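I spent most of January on one part of Stuso, the planner we use for tabletop pick-and-place. The part is small. It takes a grasp that perception has proposed, decides whether the arm can get there, and hands a trajectory to the controller. It worked fine on matte things like blocks and cups. It did badly on anything black and glossy, and glossy black things were most of what we wanted to pick up.

The trouble starts upstream. Our pose estimator, Mamo, fits a box to the depth points and calls that the object. On a shiny dark surface there are holes in the depth, so the box comes out short or tilted, or it lands on the tray next to the object. Stuso then plans a perfectly good path to the wrong place.

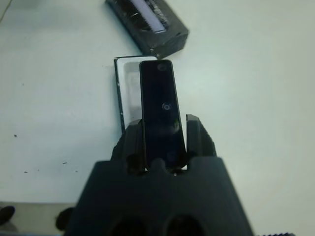
Why not just retrain the pose model on more black objects? We tried that first, and it helped with detection, but the depth under the detection was still full of holes, so the grasp angle stayed noisy.

What I ended up doing is boring. Mamo now reports a covariance along with the pose, and Stuso reads it. If the uncertainty is mostly along the long axis of the object, the planner doesn't care much, because the fingers close on the long sides anyway. If it's mostly in yaw, the arm stops at a hover pose, takes a second look from the wrist camera, and plans the last stretch again. The replanning budget is 65 milliseconds. Past that it keeps the old plan and slows down.

Wubit Lemma wrote the first version of the hover logic and it had one bug that took me far too long to find. The second look was being transformed with the timestamp of the first one. When the arm was fully settled you couldn't tell. When it was still creeping into the hover pose, the error came out as a small rotation that looked exactly like bad perception. The fix is one line. We look up the transform at the image stamp, and if it isn't in the buffer yet we wait for it.

I replayed our whole log set through the new code before merging, all 3,653 grasps. Replay only tells you about planning and timing, since the fingers don't close on anything, but it did turn up 3 cases where the replanner flipped the wrist by half a turn for no good reason. A rectangle looks the same both ways round and the cost function had no opinion. I added a penalty for joint travel and the flips went away.

After that I moved on to what happens once something is in the fingers. Allano, our world model, used to attach the held object to the gripper using the pose from before the grasp. Now it waits until the fingers stop moving, estimates the pose again in the hand, and attaches that one. The collision checker gets a better shape to work with, and the placement planner stops aiming at where the part used to be. 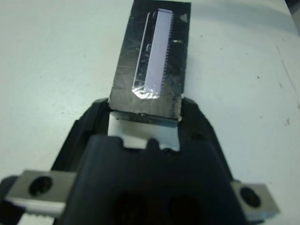

*Dark gray plate held in the gripper, toothed strip on its face.*

In-hand estimation has its own problem. The fingers and the housing fill a lot of the wrist view, and the segmenter likes to glue them onto the object when everything is dark. I mask them out using the robot model, with a margin of 10 pixels. A bigger margin eats into the part near the jaws. I'd like to make the margin depend on the finger opening, but that needs a cleaner calibration than we have at the moment.

Busisiwe Jacobs reviewed the branch and asked for the thresholds to move out of the code and into the config, so they're in the config now. She also wants a replay test that runs on every merge instead of whenever I remember to start it. That one is half done - the logs are too big for the build machine, so I'm picking a subset that still contains the wrist flips.

Next up is Ramia, the viewer. It draws the pose but not the covariance, so at the moment I'm reading matrices in a terminal to find out why the arm decided to hover. I have a rough ellipsoid overlay working on my laptop and it needs a color scale before I push it.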